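To: teleop-list
Date: February 7, 2023
Subject: Re: Re: Demo counts for the kitchen set, and do we need more

On the Prarnholm side, it was written:

> We now have 3657 demonstrations in the kitchen set, all driven by hand
> with the glove. The Bredbridge people stopped at 2000 and their policy
> was fine, so I think we can call the bottle task done and move on to
> the cupboards. Simulated demos are cheap and the operators are quick
> now. Any objections before I freeze the set?

Yes, I have a few. Sorry for the length.

First, I'd like to know what the 3657 is a count of. When we went through the November batch at Zadville we found that a fair share of the "demonstrations" were the same operator doing the same reach, from the same start, with the bottle nudged a little by the randomiser. If one person does the same thing 3000 times, you have a very good record of one person's habits. The policy will learn the habits too. Ours learned to pause before closing the fingers, and it took us two weeks to work out that the pause came from glove lag. The operator was waiting for the picture to catch up and the robot was copying the wait.

Second, Bredbridge. They stopped at 2000, but they were showing the arm by hand, on a real bench, with someone holding the wrist and walking it through. You feel the contact when you do that. With the glove and the simulator you feel nothing at all, you watch a screen and guess. I don't see why a number that was enough for one should be enough for the other, in either direction. It might be that we need fewer. I'd just like a reason that isn't "they stopped there".

Third, "their policy was fine". Fine at what? The write-up they sent round gives success on the positions they trained on. I asked for the held-out ones and got a plot with no axis labels.

As for operators being quick now, I'm not sure that's good news. I plotted episode length against session for our lot and it drops steadily – and so does the number of corrections. Early on, people miss, back off, and try again. Later they hardly ever miss. So the early, clumsy episodes are the only place the policy sees what a recovery looks like, and those are exactly the ones the filter throws away for being too long. Please don't run the length filter before freezing. Or if you must, keep the rejected ones in a separate folder so that the rest of us can get at them.

I did sit down with the glove myself last week, having complained so much about other people's driving. I managed 127 episodes before my hand gave up. The bottle scene is harder than it looks from the log files.

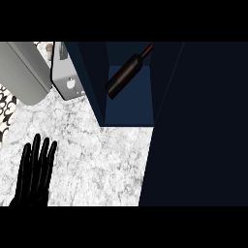

Depth is the real trouble. The bottle lies at a slant down inside that dark blue compartment, and a dark bottle against nearly black walls gives you very little to judge distance by. I spent most of each episode hovering and creeping down until something moved. Coming in over the marble is easy enough. The last bit is guesswork, and I ended up using the red capsule on the neck as my landmark because it was the one thing I could pick out at a glance. I'd bet the other operators do the same. If so, change the colour of the capsule and see what happens to your success rate. I'd want that test run before anyone says the task is done.

It would also be worth trying a second camera view for the operator only, kept out of what the policy gets. Holst have a patch for this that somebody posted here a while back. I haven't tried it on the current build and it may well not apply cleanly.

To be clear, I'm not against the glove. It beats scripting grasps for a multi-fingered hand, which I've also done and wouldn't wish on anyone. But I think we keep buying more demonstrations when what we lack is any idea of which ones help. Train on a random half, train on the whole lot, and compare on held-out bottle positions. If the two come out level then freeze it with my blessing and I'll stop going on about it.

Can someone on the Prarnholm side also say which operator did which episodes? The metadata field is there but it's blank in every file I opened.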